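Section 4. Loading the drinks drawer

Before you start: fridge on for 22 hours minimum, drawer wiped out, transit tape off the runners. Model Hukgate 900 only. For the Jolbridge unit see the other booklet.

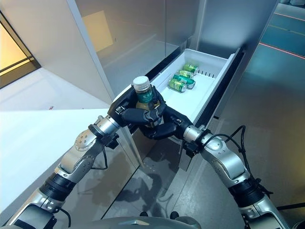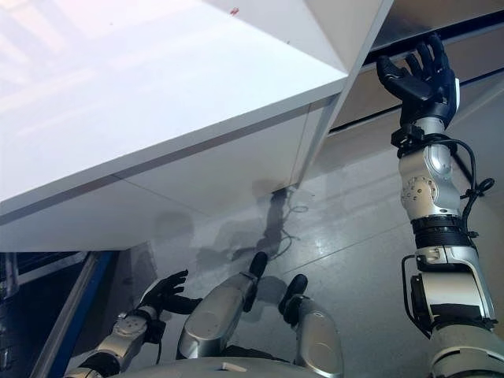
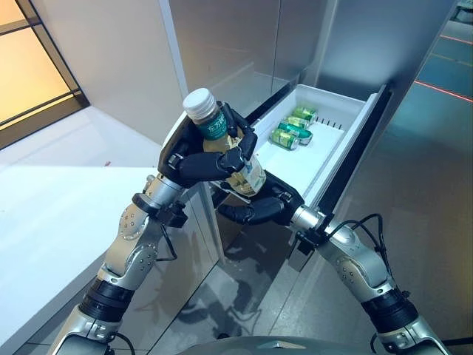
Fig. 4, first and third: bottle at the open drawer.

1. Pull drawer out by the front rim. All the way, until it stops.

2. Cans go in first. On their sides, flat on the drawer floor. Keep them off the vent slots at the back.

3. Check the cap on each bottle. Tight. Sticky drawer otherwise, and the floor is a pain to clean once tea drys on it.

4. Bottles next. Hold with both hands, lower in, lay down beside the cans. Don't drop them in from the rim.

5. Taller than the drawer side? Lay it down or put it in the door.

6. Push shut slowly. If it catches, stop, open, move whatever rolled.

NOTE: Cans will roll a bit untill the drawer is half full. Normal. A folded dish towel along one side helps.

CAUTION: Watch fingers at the rim when closing. Don't lean on the open drawer.

CAUTION: No glass in this drawer.

Drawer won't close flush even when empty? Lift front edge, slide back onto runners, try again. Still bad, see Section 7 or ask for Ermanno Donati at the parts desk, mornings. Quote part 21.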